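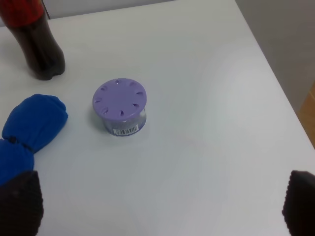 Marites Tagle
9/21/19

Okay, friends, a few of you asked how work has been since the arms went in at the Duvdale returns room, and I kept typing replies that got too long, so I'm putting it all in one place. Get a drink. You know how I am.

For anybody new: I work in returns. Stuff people bought and sent back, or stuff that fell out of its carton somewhere between the supplier and the store. Air fresheners, soda, little cloth things, pet toys, single shoes. It all comes to us loose in gray totes and somebody has to pick each piece up, find the barcode, and decide where it goes.

For 13 years that somebody was me and whoever was standing next to me. Pick up, turn, scan, put down. On a busy shift my side of the room would do 700 pieces and I could feel every one of them in my right thumb by the time I got to the car.

In March they brought in 3 robot arms from a company called Grultar. White tables, black ribbed fingers, a little camera down by the fingers so it can see what it's reaching for. Management said "nobody is losing hours" and I will say that so far this has been true, though I did keep the email.

The part I did not expect is how much of my day is now about barcodes. I used to find a barcode without thinking, the way you find a light switch in your own kitchen. Now I set pieces out for the arm and I've had to learn to notice where the label is. A round tub with its barcode on the side, facing the fingers? Lovely. Same tub turned the other way and we may all be standing there a while.

Purple lids, by the way. I have strong feelings about those squat little tubs with the wide flat lids. Grab one by the lid and you may find you are holding just the lid. I told the Grultar people that on the first morning and they wrote it down, which I thought was decent of them.

Soda bottles are a different story. A full one is heavy and has that bumpy bottom, and the label wraps around, so you have to guess which side the code is on. And anything made of cloth — well. Cloth has no shape of its own. You put it down one way and it settles another. I have handled bundled-up blue fabric so squashed into itself that I had to feel around for which end was which, and I have hands!

Banafsheh Fallahi on our shift is the one who got really good at this. She sits with the screen and marks which picks were fine and which weren't, and she'll tell the arm's people "it goes in too wide on the small ones" and they listen to her. Two years ago she was on the totes with me. She got a new title out of it and a raise, and I was so happy for her I brought a cake.

Not everybody has had that. Jericho Saludo liked the old way. He was the fastest of any of us, and being the fastest meant something in that room. People used to time themselves against him. Now the arm sets the pace and it's slower than he ever was, and he stands there with his arms folded waiting for it. He asked to move over to the dock and they let him. I miss having him across the table, singing.

That's a thing I'd like the managers to think about, if any of you are reading (hello, Mr. Macapagal). We talk less. With the old setup there were 2 of us to a table, facing each other, and I knew everybody's kids' names. Now it's one person to an arm and you look at the table. We asked for the stations to be turned so we can at least see each other and I'm told it's on the list.

What I do like: my thumb. I sleep through the night. My sister says I open jars again. And when a new person starts, I'm the one who teaches them how to lay things out with some space in between, don't crowd them all to one side, label toward the fingers if you can. I've never been anyone's trainer before and I find I enjoy it very much.

Amado asked if I'm scared of it. Some days, a little. I'd feel better with that promise about the hours written into the contract, and we have a meeting about it coming up. I'll post after, if I'm allowed to. Also I still have half a tray of pancit from break, so if you're on second shift, it's in the fridge with my name on it — please bring back the dish.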